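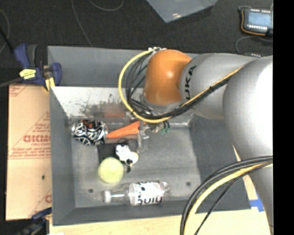 Caixa cinzenta retangular, com alguns objetos lá dentro.

Caixa de arrumação Sturholm 80
Ref. 1145-C | Tindall Arrumação e Armazém

Uma caixa é uma caixa. Dito isto, já vendemos caixas que abriam pelo fundo na segunda semana, e a Sturholm veio substituí-las com alguma urgência.

Leva 80 litros, ou um inverno inteiro de camisolas se alguém se sentar em cima da tampa. A tampa vende-se à parte. Sim, também achamos irritante — reclamações ao fabricante, que já tem as nossas.

Capacidade: 80 l
Cor: cinzento (o azul acabou em janeiro e não volta)
Empilhamento: até 2 caixas cheias; vazias, encaixam umas nas outras
Garantia: 2 anos, não cobre quedas do sótão
Preço: 102 € o conjunto de 2, IVA incluído

Lava-se com água morna e detergente da loiça. Não vai à máquina, por muito que se tente dobrá-la. Etiquetas Caltura colam bem na face curta e descolam mal, o que convém saber antes de escrever «Natal».

Opinião de cliente
«Comprei duas para a garagem. A garagem continua desarrumada, mas agora em caixas.» — Xóchitl Lozano

Encomendas feitas até às 15h saem no próprio dia. Para quantidades de armazém, peça orçamento a Karthikeyan Reddy, no balcão.

Ver também: tampa Sturholm, carrinho Zilenix de duas rodas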